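Students' handling project opens its second season at Dolldale

A student robotics project that asks its members to gather their own training material by hand has begun a second season at the Dolldale workshop, with places for 30 students and a longer list of household tasks.

The project, known as Lucero, is run by the robotics club at Atix, the technical college in Pluvudthorpe. Its members use hand-held grippers to pick up, move and set down everyday objects at small tables. The recordings made during each attempt are then used by the programming group, which is working towards a robot arm able to carry out the same tasks unaided.

In its first season the club kept 2,305 recorded attempts. A further 162 were set aside after checking, most of them for objects dropped between the start mark and the finish. Both sets remain available to members, and the rejected attempts are used in teaching.

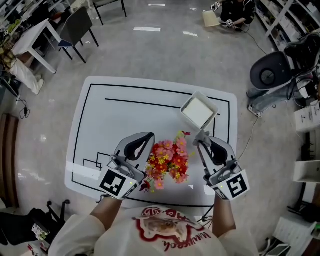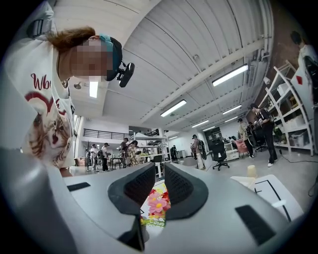

Artificial flowers and a hand-held gripper at the Dolldale workshop.

PLUVUDTHORPE, December — Atix has confirmed that Lucero will continue until the end of the summer term, with two sessions each week in the Dolldale workshop and one evening of classroom work at the college.

The new season places greater weight on soft and uneven objects. Students found last year that boxes and cups could be handled well after a few hours of practice, while flowers, cloth and paper bags called for a lighter touch and slower movements. The task list has been rewritten with this in mind, and several tasks now require both hands.

"Our students come to this work expecting to write code, and they spend their first weeks learning to pick things up," said Lacey Holroyd, who leads the project. "By the spring they understand why a small change in the angle of the wrist matters — and their code is better for it."

Each student is asked to complete 400 attempts over the season and to keep a written log of the object used, the starting layout and any fault noticed during the session. Logs are read by a second student before the attempt is added to the shared collection. Students who join after the start of term will be given a shorter target, agreed with the project leader.

The season will close with an open afternoon at Dolldale, at which teams will present one task of their own choosing, first with the grippers and then with the arm. Families, local schools and employers are welcome to attend. Doors will open at 2 pm and the presentations will start half an hour later.

Places on the project are open to all full-time students at Atix, whatever their course. No earlier experience of robotics is needed, although applicants must attend a safety briefing before their first session. Application forms can be collected from the college's main reception.

Notes to editors

Lucero is a student project of the Atix robotics club. Requests for interviews with members, or to visit a session, should be sent to the college press office in Pluvudthorpe and marked for the attention of Lacey Holroyd.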